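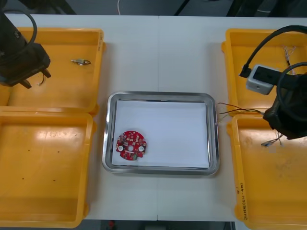
Chapter 4
Materials Recovery from Discarded Electronics

Learning outcomes

On completing this chapter, students should be able to:
describe the main stages by which discarded electrical goods are collected and sorted;
explain why printed circuit boards are kept apart from general scrap metal;
calculate a simple recovery rate from weighbridge records.

4.1 The changing household waste stream

Until recently, most Australian councils treated small appliances as hard rubbish. Kettles, radios and cordless phones were collected at the kerb with old furniture and sent to landfill. The metals they contained were lost, and some of them, lead in particular, could enter groundwater over time.

The Nonden district offers a useful case. Its transfer station opened a separate drop-off bay for electronic goods in June and received 569 tonnes in the first year of operation. Of this, 400 tonnes left the site as sorted material for further processing. The remainder was mostly mixed plastic and timber veneer for which no buyer could be found.

4.2 Sorting by hand

Goods arriving at a recovery centre are first checked for batteries, which present a fire risk if crushed. Casings are then opened and the contents divided into streams. Circuit boards form a stream of their own. Although they make up a small share of the total weight, they carry much of its value in copper, tin and gold.

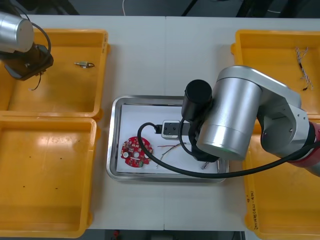

The number of streams varies with the size of the centre and the distance to its buyers. Cluvitz, a coastal town with its own port, keeps 15 separate grades. Muken, further inland, keeps four and sends its mixed loads by rail to the Soliman smelter, where they are sampled before payment is settled.

Section 4.3 examines how that sampling is carried out and how disputes over grade are resolved.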